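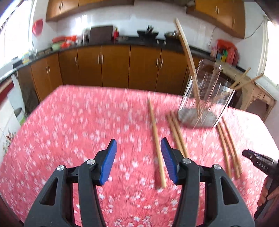
**Section 6: Table work, two operators**

For hand-held grippers only. Arm-mounted units, see the Kundeo bench guide. Read the stop rules first if you skipped them.

### 6.1 Before you start

1. Cloth on the table, flat as you can get it. Small wrinkles OK. Folds that catch a stick, not OK.
2. Utensil holder toward the back. Both operators reach it without crossing arms.
3. Lay the loose chopsticks on the cloth. Leave room between some of them, let others sit close. Don't line them all up pretty.
4. Open and close each gripper. Pads should meet evenly. Check the pivot screws, snug by hand.
5. Log in to Murnari, pick task 254, both operators on the same entry.

> **Note:** Curtains stay as they were at the first take. Light changes mid-set get the set rejected.

### 6.2 Picking up
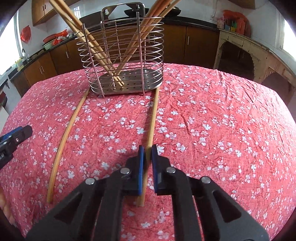
Humaira Awan

1. Come in from above, jaws open, one pad each side of the stick.
2. Lower untill the pads are beside it. Don't press into the cloth.
3. Close slow. If it rolls, open, back off, try again. No nudging with fingers.
4. Lift clear of the table, then tilt. Tilting early drags the tip.
5. Into the holder, release, pause, withdraw straight back.

> **CAUTION:** Free hand stays off the linkage. It pinches. Hold the handle only.

> **CAUTION:** One gripper over the holder at a time. Second operator waits at the table edge, jaws open.

### 6.3 Sharing the table

- Call your stick before you reach. "Mine" is enough.
- Grippers touch: both stop, both back out, mark the take.
- Stick on the floor stays there until the take ends.
- No swapping handles mid-take.
- Stove off for all table work. Lodhi kitchen incl.

### 6.4 After

1. Wipe pads, dry cloth. No solvent, the Ukix cleaner is for the cases only.
2. Grippers down on there sides, jaws closed.
3. Save the entry. Failed grabs stay in, do not trim them.
4. Damaged pad: tag it, don't reuse, message Tariq Memon same day.

Pad replacement moved to the spares sheet. Old page from November is void, bin it.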